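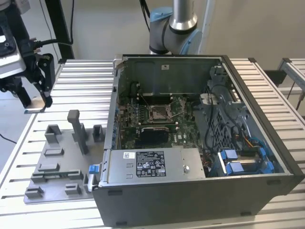
January 30, 2023
By the Office of Property and Records, Donduswood

Speaker notes: Retiring office equipment

Good morning, and thank you for joining us. These notes cover the disposal procedure that applies to every department in Donduswood from September.

Opening. Remind the audience that equipment remains on the property register until the disposal form is signed. Moving a computer to a storage room does not retire it. At the last review, 134 items were listed at the Morris building and had no assigned user.

Records first. Before any equipment leaves a department, the department head confirms that files subject to retention have been copied to the shared archive. Drives are then removed and logged separately. Each drive log carries two signatures - one from the department and one from this office.

Reuse. Working equipment is offered to other departments for four weeks. Requests go through the Miltura inventory system. Please pause at this point and ask whether all departments have access.

Recycling. Equipment that is not claimed is collected by Claseck under the current contract. Staff may not take equipment home, and parts may not be sold privately. Batteries and printer toner are collected under a separate schedule, which is in the handout.

Questions. Allow time for questions on leased copiers. Leased items return to the lessor and should not appear on the disposal form.

Related items
Disposal form and drive log
Property register: guide for department heads
Battery and toner collection schedule
Records retention policy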